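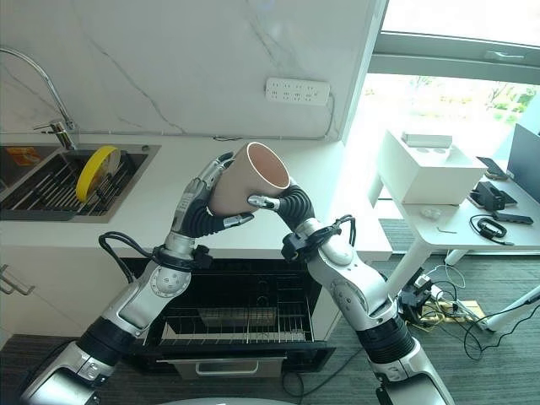 Page last changed: 21 May 2025

Bereck cafes to try shared deposit cups in July

Six cafes in Bereck will begin to lend reusable cups to their customers in July. The trial is run by the town office together with Wiswood, a small firm that washes dishes for schools and canteens.

A customer pays a deposit of 2 euros and can bring the cup back to any of the six places. The deposit is returned at the counter, in cash or to the card. Wiswood will collect the used cups three mornings a week and wash them in its hall in Kumsa.

"People asked for this already last year, but each cafe wanted its own cup," said Seija Saarela, who leads the waste unit at the town office. "Now we have one cup and one price – it was a long discussion."

In a survey made this spring, 173 residents answered questions about take-away drinks. Most of them said they would pay a deposit if the return is easy.

Mojtaba Amini, owner of a cafe on the market square, will join but has some doubts. His storage room is small, and on Saturdays there is already a line to the door.

Cafes that wish to join later can write to Reshma Ngubane at the town office. The trial does not include the kiosks at the Modach bus station.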